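The Last Bus to Clivau

My grandmother left me a key and a bus ticket to Clivau, 104 kilometers from Plorgate. The ticket was older than me, but the driver took it and did not say anything.

The key opened a narrow house behind the salt market. I stood a long time in the doorway – I was afraid to smell her soap.
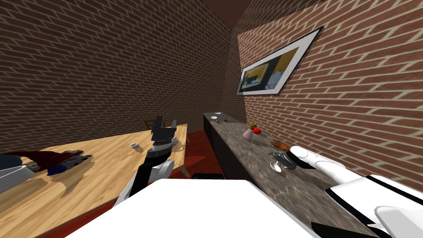 The brick room, with the picture she never explained.

In a drawer I found 358 letters, all written to her and all closed. I opened the first one. It said only: "The sea is quiet today. Come in February."

I put the kettle on and took the second.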